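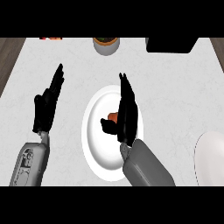 Zarkden is building a library of kitchen chores done by robot hands, and most of it is being recorded in simulation before a single real plate gets touched.

The company, which has its offices in Stendevport, began the work in August under the project name Lamholm. The goal is a set of examples that a learning system can copy from, starting with small jobs at a table: picking up a piece of food, moving it to another dish, putting it down without knocking anything over.

In each session an operator controls 2 simulated arms with multi-fingered hands. The operator wears tracking gloves and watches the table on a screen while the software records the position of every joint along with the view. One finished attempt is called an episode, and each episode is stored with a short written instruction that says what the arms were supposed to do.

The first batch covers 12 tasks. Several of them take place around a plain white plate on a light tabletop, with household items such as a potted plant set nearby. Between episodes the software shifts the objects and changes the lighting, so the system does not learn to reach for the same spot every time.

Operators work in shifts that start at 8 a.m. and are asked to record 88 episodes per shift. A reviewer goes through them afterward. Episodes in which the food drops off the plate or a hand passes through the table are marked as failed and kept in a separate folder. The team plans to use those later to teach the system what a mistake looks like.

Small pieces of food have been the slowest part, according to the project's progress notes. A chunk of vegetable sits low on the plate, and the fingers have to get around it without pressing on the rim. New operators tend to close the hand too early. The notes say most of them need five shifts before their episodes pass review on a regular basis.

Tedesco, a maker of food-handling equipment, is paying for part of the work and will get early access to the recordings. It wants to see if a system trained mostly on simulated examples can handle portions on a real packing line - a test that has not been scheduled.

Zarkden said it will record a smaller set on physical arms once the first batch is done. Those episodes will use the same written instructions, which should let the team compare the two sets task by task.

A portion of the simulated recordings will be released for research use. The company has not decided how large that portion will be or what license it will carry. Recording for the second batch, which adds cups and lidded containers, is expected to begin after the review of the first is finished.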